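The Salem Museum of Home and Work
Learning Pages for Young Visitors

Where Did the Drawer Come From?

Suggested reading age: 8 to 11

Most homes have a drawer in them somewhere. There may be one for forks and spoons, one for socks, and one that holds string, old keys and birthday candles. Drawers are so common that people seldom think about them. They have a long history, however, and this page explains how they came to be.

Before drawers, there were chests

For hundreds of years, families in many parts of the world kept their belongings in chests. A chest is a large box with a lid. It could hold blankets, clothing, papers and even food. It could also be used as a seat, and if the family had to move, the chest could be loaded onto a cart.

Chests had one problem. Anything at the bottom was hard to reach. A person who needed a shirt from under the winter blankets had to lift everything out first and then put it all back. Small things, such as buttons and coins, slipped down into the corners and were lost.

Furniture makers tried several answers. Some built a small tray inside the chest, near the top, for little things. Others began to add a drawer or two underneath the main box. A chest of this kind is often called a mule chest. The top still opened with a lid, but the lower part could be reached from the front.

In time, makers added more drawers and left out the lid. By the late 1600s, the chest of drawers was a well-known piece of furniture in Europe, and it was being made in the American colonies as well.

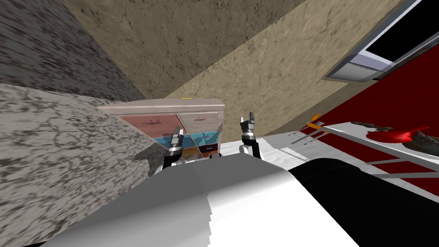

How a drawer is put together

A simple drawer has five parts: a front, a back, two sides and a bottom. The front is usually the thickest part. It is the part that everyone sees, and it is also the part that is pulled.

Pulling puts a strain on the corners. If the front were only glued to the sides, it might come away after a few years. Early makers used nails, which could work loose. Later makers used a joint called the dovetail. In a dovetail joint, the end of one board is cut into wedge shapes that look like the spread tail of a bird. These fit into matching spaces in the other board. Once the two are pushed together, they are very hard to pull apart in the direction the drawer moves.

If you have a wooden drawer at home, ask an adult to help you look at the corner where the front meets the side. You may find a row of dovetails there. Drawers made in factories today are often held together with screws, pegs or metal clips.

Why drawers stick

Wood takes in water from the air. In damp weather it swells a little, and in dry weather it shrinks. A drawer that slides well in January may be stiff in August. Makers leave a small gap around each drawer to allow for this. In the past, people also rubbed candle wax along the bottom edges of the sides to help them slide. This still works well.

Many modern drawers run on metal slides with small wheels or balls inside. These are less troubled by the weather.

Drawers for special jobs

Drawers are also used for work. A pharmacy of long ago might have had a whole wall of small drawers, each with a label for the herb or powder inside. Libraries kept cards in long, narrow drawers, with one card for each book. Mapmakers needed drawers that were very wide and very shallow, so that large sheets of paper could lie flat.

The museum's own seed cabinet, in the Flamar Gallery, has 157 drawers. It came from a garden store, and many of the paper labels are still in place. Solomiia Lytvynenko, who looks after the furniture collection, cleans it every May with a soft brush.

Staying safe

A chest of drawers can tip forward if several drawers are open at once or if someone climbs on it. Never climb on drawers, even low ones. Tall furniture should be fastened to the wall by an adult. Open one drawer at a time and close it before opening the next.

Words to know

Chest: a large, strong box with a lid.
Dovetail: a joint made of wedge shapes that lock two boards together.
Mule chest: a chest with a lid at the top and one or more drawers below.
Slide: the track on which a drawer moves in and out.

Something to try at home

Make a small drawer from 2 matchboxes. Ask an adult to empty them for you. Glue the outer sleeves together, one on top of the other, and let the glue dry. Push a paper fastener through the front of each tray to make a handle, then slide the trays back in. You may cover the outside with colored paper.

Young visitors are welcome to bring their finished drawers to the front desk, where there is a shelf set aside for them.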